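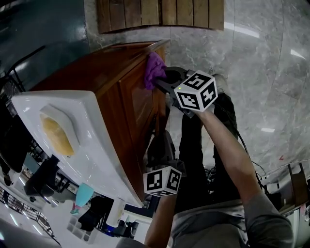
19th September
By a staff writer

It was a little after seven when I arrived at Stikier, which fits out washrooms and small kitchens for hotels, and the first thing I was given (before a coat hook, even) was a mug of very strong tea. The second was a cloth. Everyone here wipes down cabinets at some point, and visitors, I gathered, are no exception.

These days a good deal of the wiping is done with a gripper in each hand. The people wearing the grippers are teaching Berex, the robot the firm hopes to have on the finishing floor by December, how a cloth ought to be pressed against a cabinet and how hard. The marker cubes on the backs of the grippers let the computer follow every movement of the hands, and a shift's target is 250 wipes, which sounded a great many to me until I tried it and found I had done 24 before lunch and wanted a sit down.

What has changed for the staff? Hours, for one thing. The old finishing shift started at five, and I didn't meet a single person who missed it. Pay went up a little for those who took the training, and there is a new grade for it, named after the Samarakoon workshop where the first lessons were held. But there is worry too, and people were quite open about it over their sandwiches. One woman, who has polished cabinets for most of her working life, told me she rather enjoyed being the teacher, and then asked me what happens to a teacher once the pupil has learned.

Managers say that all 188 jobs are safe until the Skellosum contract is finished. After that they want to talk again, and the staff have asked for those talks to begin early.

Contact the features desk | Copyright, all rights reserved | Back to top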